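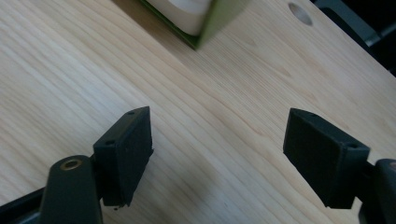 Clirkum hand-held gripper, fingers open over a tabletop.

Clirkum Hand-Held Gripper, with Lundholm Release Labels

Availability: made in batches, next batch November
Sold by: Wodham
Arm required: no

The Clirkum is a two-finger gripper with a camera on it and a person on the other end. You hold it, you do the chore, and the recording becomes training data for a robot that may one day do the chore more slowly. Labs that already own three other ways of collecting demonstrations tend to buy it last and use it most.

What makes this version different is the labeling. Every Clirkum now ships with the Lundholm release labels, a method for marking the moment of letting go. Most demonstration sets are careful about when a grasp begins and vague about when it ends, so policies trained on them pick things up nicely and then hover over the table like a guest who can't find the coasters. Lundholm labels the opening of the fingers separately from the retreat of the hand, and trains on the two as different events.

How the method was tested

We collected 900 demonstrations of pick-and-place chores on ordinary tables, using two grippers of the same build. After dropping the recordings where tracking was lost or the operator forgot what they were doing, 777 were left. One policy was trained on those with plain open/close labels and a second with Lundholm labels. Everything else stayed the same, down to the training schedule.

Both policies then ran the same 339 trials on a fixed arm carrying matching fingers. The Lundholm policy hesitated less over the table and knocked over fewer of the things it had just put down. Picking up was no better, and we didn't expect it to be. On soft items such as folded cloths the two policies were hard to tell apart, so if your work is mainly laundry, save your money and use the plain labels.

We also tried the method on the Namboodiri drawer tasks. It made no useful difference there. Drawers have their own problems.

About the fingers

The fingers carry black pad blocks that face each other across the gap. The pads are held on with screws and can be swapped when they wear, which they will, at a rate that depends on how your operators feel about mugs. Change both together. A new pad opposite an old one closes slightly off center, and the labels will faithfully record it.

Please wipe the inner faces before a session - a dry cloth is fine. Solvents are a bad idea and have been tried.

In the box

Gripper, assembled
Spare pair of pads, with screws
Camera mount
Calibration card (flat; please keep it that way)
Labeling software, with the Lundholm scripts installed

Not in the box: the camera, the table, a robot, patience.

Compatibility

Recordings made with the earlier Clirkum can be relabeled if finger width was logged. If it wasn't, the scripts will stop and say so, fairly politely. Shared recordings should be checked for matching finger geometry before you mix them into one set.

Ordering

Wodham sells direct to labs and schools. Tell us which arm you plan to deploy on, and we'll send the matching finger adapter with your order. Spare pads are sold in pairs only.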